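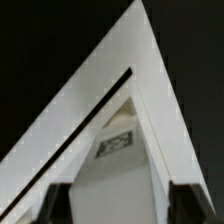 Estgate Felted Wool Draft Stopper, Door Size

Skorkum Home Goods > Cold Weather > Doors and Windows
Item 724
In stock, ships in 2 business days

A long gray sausage that lies on the floor and keeps November on the other side of the door. We have tried to write something grander and the product won't support it.

The cover is boiled wool from the Thepsuriya mill, thick enough that the cat will lose interest before it does. Inside is a cotton tube of buckwheat hulls, which settle into uneven floors and make a faint crunching noise when kicked. You will kick it. The ends are stitched flat so it sits close to the door frame, and there's a loop at one end for hanging it up in April, or in July if you are like our buyer, Prasert Intarasuk.
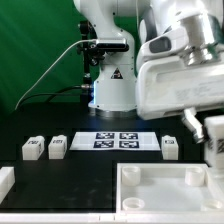 On the black tabletop, green cloth behind.

Size and care
Fits doors up to 36 inches wide. Weighs a little over four pounds filled. The cover unzips and should be washed by hand in cool water. A hot machine wash will give you a draft stopper for a dollhouse. Keep the hulls dry. Refills are sold separately by the bag.

Clesta, who make our window version, use a polyester fill that can go through the wash. It is lighter and slides around more on wood floors.

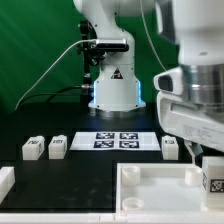
If your door opens inward, you'll be nudging the thing back into place with one foot every time you come home. The double version straps to the door and travels with it, for $12 more. It needs a gap of at least half an inch underneath and does poorly on deep carpet.

Colors: gray, darker gray, moss. Moss is back on Jan 2, 2026.
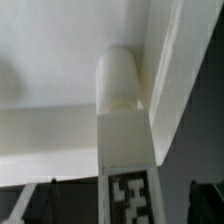
Customer reviews

"Bedroom is warmer. Dog has adopted it. Ordering a second one for the door." Wiroj Jitpraphai

"Smelled like a barn for a week, then didn't. Four stars."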